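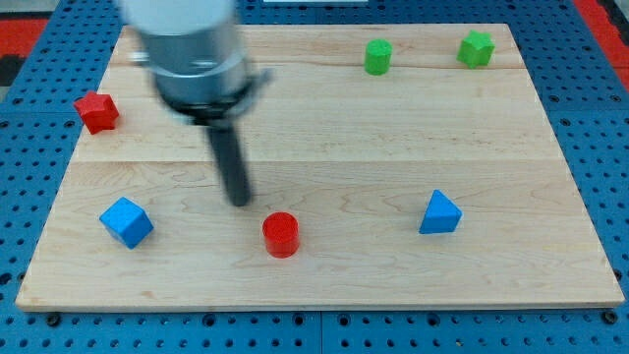

The Second Life of a Toy Block

The back room at the Brindport toy library smells of dish soap and damp wood. Danica Vondráček has been washing blocks there since eight in the morning, a handful at a time, in a plastic tub of lukewarm water. She does not soak them. Each one gets a wipe with a cloth, a second wipe with a clean cloth, and a place on a towel by the window.

"People bring me blocks they have put through the dishwasher," she says. "The paint lifts at the edges and the grain comes up like fur. I can sand it down, but then the block is smaller than its friends and the kids notice."

The library lends toys the way other libraries lend books. A family can take 5 at a time and keep them for a month. There are about 2,000 items on the shelves, from rattles to a marble run that needs two adults to carry it, and the part of the collection that goes out most often is the cheapest to buy. Plain blocks, shape sorters, stacking rings and pegboards leave the building all year round. The electronic toys do well in the weeks before the winter holidays and then sit.

Vondráček started the place in a former shoe store on the main street. The shoe store's shelving is still there, and so is the slanted stool with a mirror on it, which the toddlers like better than most of the toys. She had been a bookkeeper at a flooring company and had two boys under four. Her apartment was full of things they had played with for a week.

"I added it up one night," she says. "I shouldn't have. But I'm a bookkeeper."

She asked around among the neighbors and found that they all owned the same things. The first shelf was stocked from six apartments in the same building. There were four copies of one wooden train, and three of them were missing the same wheel.

What comes back

Toys come back to the library in all conditions. Most are fine. Some are sticky. The check-in table has a scale on it, an old kitchen model, and every boxed set is weighed before it goes out and again when it returns. The weight is written on the lid in pencil. If a set comes back light, someone counts the pieces. If it comes back heavy, someone opens it and takes out the crayon or the spoon.

Kamil Michalík handles the repairs. He is retired from a window factory and works two mornings a week at a bench by the back door. On the day I visited he was making a replacement triangle for a sorting box, tracing it from the hole in the lid. He cut it out of beech, rounded the corners with a file, and tried it in the hole several times, taking off a little more after each try.

It has to be loose, he explained, but only a little. A piece that fits too well will swell in a humid kitchen and stick. A piece that fits too badly will drop through the wrong hole, and a shape sorter with a piece like that is no use to anyone. He keeps a cigar box of gauges he has cut from cardboard, one for each brand of sorter the library owns. Some of the brands closed years ago and the gauges are the only record of their sizes.

The colors are harder. Michalík can match a shape in ten minutes, but a red from one year is never the same as a red from another. He has stopped trying to match exactly. He mixes something close, lets it dry, and puts it in the box. In his experience the children sort it with the other reds without any trouble. Parents sometimes write a note to say that a piece looks wrong.

He uses a water-based paint made for toys and lets it cure for two weeks before a block goes back into use. There is a rack over the radiator where the painted pieces wait, with a strip of masking tape under each row giving the day they can come down.

Plain shapes

Lingyun Xie teaches a class of three-year-olds at a preschool a short walk from the library and borrows on the school's card. She comes in with a folding cart. Her list rarely changes much: unit blocks, something with pegs, something that rolls.

Cylinders are the pieces she pays most attention to. A cube stays where it is put. A cylinder stays put on its end and leaves on its side, and children of three will test that over and over. She has watched a boy spend most of a morning finding out that the floor of her classroom slopes toward the coat hooks.

"I didn't know it sloped," she says. "I'd worked in there for years."

Stars are trouble, in her opinion. They look nice in the box and the children reach for them first, but a star has a lot of points to line up before it will go through a star-shaped hole. The younger ones turn it a little, push, turn it back, push, and throw it. She holds the stars out for the first few weeks of the year and brings them in when the rest has become easy. With some groups that happens in February. With others it takes until spring.

She also thinks adults are too quick to name things. A parent sits down on the rug and starts asking what color is this one, what shape is that one, and the child, who was building a garage, stops building the garage. Xie asks the parents who help in her room to wait until they are spoken to. Some find it very hard to do.

Her own habit is to sit near the blocks with some mending or paperwork. If a child wants a word for something, the child will ask. Last year a girl asked her what you call it when two things are the same but not the same. They had a blue block and a green block of one shape in front of them. They talked about it for a while, and the girl decided that the word was "cousins." The whole class used it until summer.

The price of a set

Enda Keogh buys and sells secondhand toys from a stall in the covered market. He and Vondráček are on good terms, although she calls him the competition. When he gets a mixed lot with pieces missing, he sells her the leftovers by weight. When she clears out duplicates, he takes a box or two.

The market for old wooden toys has changed, he says. Collectors used to want trains and animals with the maker's stamp on the belly. Now he gets younger buyers who want plain blocks for their own children and are ready to pay for them. A complete box of Clisarer blocks, with the sliding lid, can bring more than it cost new. He had one on the stall with a single replaced cube and sold it at full price to a man who did not mind in the least.

He checks old paint before he sells anything. Flaking pieces are set aside, and anything he cannot date goes to people who want it for a shelf, with a label saying so. A small child will chew a block for an hour, and he would like to sleep at night.

Keogh's other advice for buyers is simple. Smell the box. Mildew does not come out. Look at the ends of the blocks, where cheap ones split first. Pour the whole set out on a flat table and see which pieces rock. Don't pay extra for a bag to keep them in.

New toys come through the library as well, though not many. Vondráček has a small budget from the town and spends it with care. She bought a set of Pletex panels two years ago after three families asked for them, and they have been on loan ever since. A Courtois dollhouse was a mistake. It was handsome and it came with 27 pieces of furniture, and within a few weeks the toilet had disappeared. It has never been found. Michalík made another from a piece of dowel, and it is the piece of furniture that children look for first.

Saturday money, weekday work

Membership is 400 crowns a year per family, and families who can't pay don't. Vondráček does not ask for proof. Fines are not charged either. She tried them in the beginning and found that people who owed a fine stayed away and kept the toy, so she lost both the family and the puzzle. Once she dropped the fines, a good part of the missing stock came back in grocery bags hung on the door handle.

Iveta Jurčo is one of the parents who works a shift at the desk. She first came in with a daughter who was recovering from an operation on her hip and had to stay in bed for six weeks. They went through every lap-sized toy in the building. What lasted longest was a tray and a small bag of blocks.

"She would make a street on the tray, and then I'd carry it to the kitchen so slowly," Jurčo says. "If anything fell over I heard about it."

The daughter is nine now and has no interest in blocks. She comes along on some afternoons to do her homework at the desk and checks in returns when it gets busy. She is strict about it. A man brought back a stacking toy while I was there and she took it apart, put it together in order, shook the box, and read him the weight written on the lid. He had kept a ring. It was in his coat pocket, and he handed it over.

By closing time the towel by the window was full. Vondráček turned each block onto its other side, opened the window a few inches, and went to look for the lid.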